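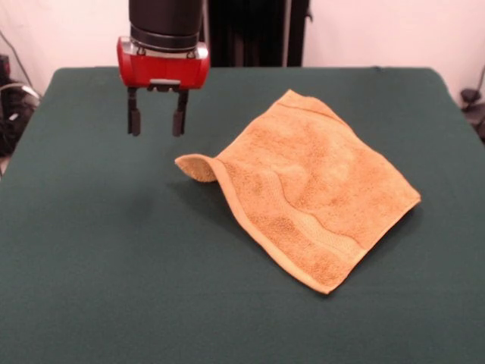 Washcloth on the green cover, gripper open, one corner up

Cloth folding: what are your house rules for the start state?

lurnlow_lab wrote:
Finally writing a proper rules page for our cloth tasks and I'm having way too much fun with it! Draft so far:

1. One cloth on the table and nothing else.
2. Fingers open and clear of the table before the run begins.
3. Cloth turned to a new angle every run, anywhere the arm can reach.
4. A lifted corner is allowed. Don't pat it flat.
5. 50 runs per cloth, then swap.

Rule 4 is the one I expect to get yelled at for. What would you change?

costigan_k wrote:
Consider this the yelling. A curled corner is a free handle. The arm learns to go for whatever sticks up, and then you give it a flat cloth and it just pokes at the table. We did 200 runs that way in February and I ended up throwing out 58 of them. Flat start, every time.

Wulport61 wrote:
Disagree with costigan. Cloths curl. Ours come out of the dryer with a bend in them and no amount of smoothing helps. If your rule says flat, people will press the corner down, it'll pop back up mid-run, and now your log says flat when it wasn't.

costigan_k wrote:
Fair point on the log. Then split it – half flat, half curled, and write down which. I could live with that.

lurnlow_lab wrote:
Ooh, I like that a lot. Rule 4 is now "curled or flat, record it before the arm moves." Does the direction of the corner matter? In the one I posted it's the left corner that's up, with the fingers just off to the upper left of it.

Shayne Pryor wrote:
It does for us. I look after the Doseria setup and our sheet has a box for which corner is up, as seen from the camera. Takes two seconds. Also add something on borders! Yours has that wavy woven band, and a band doesn't always bend like the terry next to it. We note whether the band is near the corner being grabbed.

Wulport61 wrote:
+1 for the band. I'd put finger height in there too. "Clear of the table" means something different to every operator. Pick a number and tape a gauge block to the bench.

costigan_k wrote:
Gauge block yes, tape no. Ours got folded into a towel.

lurnlow_lab wrote:
Ha! OK, a gauge block kept on a hook, corner box and band note all going in. I'm leaving 50 per cloth unless someone has a strong case for more.

Shayne Pryor wrote:
50 is fine for terry. For thin stuff like napkins I'd go higher. Post the page when it's up, I want to steal the wording for rule 4.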